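Two drawers and a place for everything: an afternoon with Catinca Ghiță

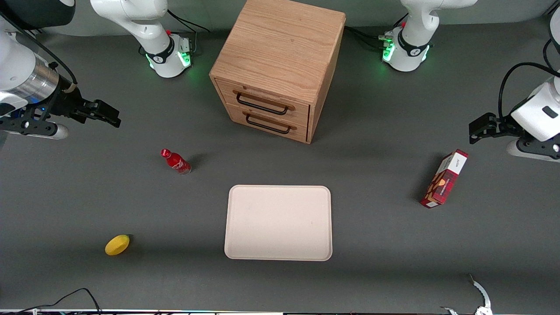
The little oak cabinet with its black bar handles.

Catinca Ghiță has been helping people put their homes in order for 5 years, first among friends and then under the name Zimero, and she still gets most excited about the small things. Wardrobes are all very well, she tells me while the kettle boils, but give her a desktop cabinet and she's happy until supper time.

"People come to me wanting a whole wall of storage," she says, "and I say, well, let's start with two drawers and see how you get on! You'd be amazed how many of them never ring back about the wall."

Her favourite kind is a squarish one in light oak, with the grain showing on the top and down the sides, and one drawer above the other. She likes a plain bar handle, and a black one best of all against pale wood (we spent rather a long time on handles, and I enjoyed every minute of it).

"Knobs are pretty, but my mother had terrible hands in the winter and she couldn't grip them. A bar you can hook with a finger or two. I've never gone back to knobs."

What goes in them? The top drawer, she says, is for whatever you reach for before lunch, so pens, scissors, stamps, your glasses. The bottom one can have the batteries and the spare keys and that odd screw you daren't throw away. She empties her own every January, on the floor, with the radio on, and once found 121 paper clips and a birthday card she had meant to post to Meinrad Koller, the joiner who taught her how a drawer ought to be made.

"He got it in the end, four months late. He wrote back to say the card was lovely and had I been waxing my runners!"

I asked whether she minded what people stood on top. She did, a bit. A lamp is fine, or a plant if there's a saucer under it, but she would rather see the wood. Then she went off to find the biscuits, which were, of course, in a drawer.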